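The Blocks

My uncle Witold kept his building blocks in the good cabinet, the one with the glass doors, and my aunt's wedding china lived in a box in the garage. That should tell you how holidays went at our house.

I got the blocks in September. A man named Dexter Gallagher drove them over in a station wagon, had me sign for them twice and wouldn't come in for coffee. They filled five shoeboxes, and on every lid my uncle had written the name of a town. Sorinberg was the biggest. I looked it up – there's no such place, or if there is, it's too small for my atlas.

So I called my cousin Harriet, who remembers everything and shares most of it.

"Sorinberg's the one with the bridge," she said. "You knocked it down when you were 10. He didn't eat dinner."

"I was two feet away from it!"

"You sneezed, honey."

Well, I did sneeze. I'd been hoping we'd all agreed to forget that. After we hung up I took the Sorinberg lid off and sat on the rug with my shoes still on, looking for anything that could pass for a bridge. It got to be 11 at night and I had a wall, and then a slightly longer wall.
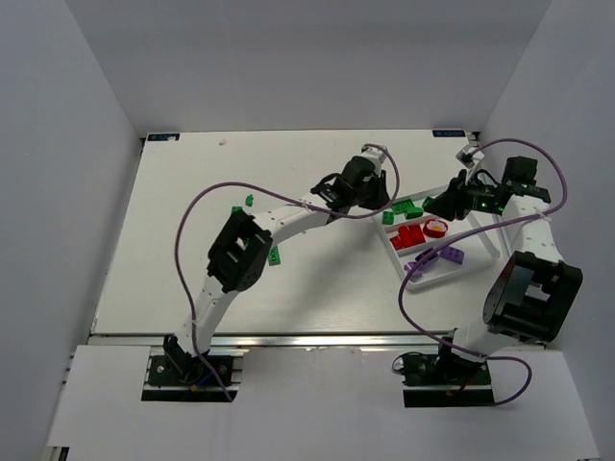 Sorting was the part he loved, more than the building. He'd never tip a box out on the floor the way I did. A few blocks at a time went into a little white tray, each color in its own section, and the table around it stayed flat and white with only a few strays. Then he'd sit there with his tea and pick. I used to think he was stalling.

I called Harriet back, late as it was, and asked her which end of the bridge he started from.

"The middle," she said, and I could hear her putting the kettle on. "Go get a tray."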